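Folding on the Bed: Does a Flat Board Help?

Project report, Household Methods, spring course
Group: Sachiko Oda, Clifford Cormier, Océane Pelletier
Advisor: Isabelle MacPherson

Background

Most of us fold laundry on a bed. A bed is the largest clear surface in a dorm room or small apartment, but it is soft, and a quilt makes it uneven. Stores fold on a hard counter. We wanted to know if putting a flat board on the bed would give neater folds without moving the work to a table.

Our question was limited to small and medium pieces: cloths, T-shirts, and light pants. Sheets and blankets were left out. They are too large for any board that fits on a bed with room to work beside it.

Setup

The work was done in bedrooms and not in the lab, with the bedding left as it was. Each bed had to have a made-up quilt or blanket on it. We set a flat board across the middle of the bed and kept a ruler with it for checking widths. Finished pieces went toward the pillow end so they would not slide into the work.

We did 104 folds in all, half on the board and half directly on the quilt. Each piece was shaken out and dropped before folding so that it started crumpled. The person folding did not do the measuring.

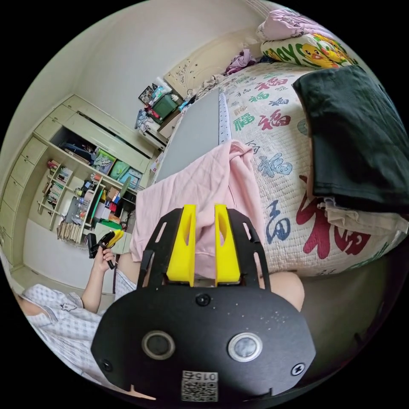
Photo: Orestis Konstantinidis

The gray board lies on a quilt printed with 福 characters, with the white ruler along its right side. A dark folded cloth is on the quilt near the duck pillow, and a purple garment farther back is still crumpled.

What we measured

For each fold we wrote down the width at both ends and the time. If the two widths were close, we called the fold even. We also left the piece alone for 4 minutes and checked if the edges had opened up.

Results

Folds made on the board were more even, mostly with T-shirts. With small cloths the difference was slight. Thin fabric was the hardest in both conditions. It shifted when we smoothed it, and on the quilt it tended to follow the stitching underneath.

Time was close to the same. Clifford was faster on the quilt and the other two were faster on the board. Edges opened up less on the board for pants, but we had few pants and would not rely on that result.

Problems

The board moved when someone leaned on the mattress. A towel under it helped, but we only tried this near the end and left those folds out of the totals. The pile by the pillow also got in the way after a while and had to be moved to a chair.

Next steps

In April we plan to repeat the T-shirt part with a towel under the board every time, and with a wider board for adult sizes.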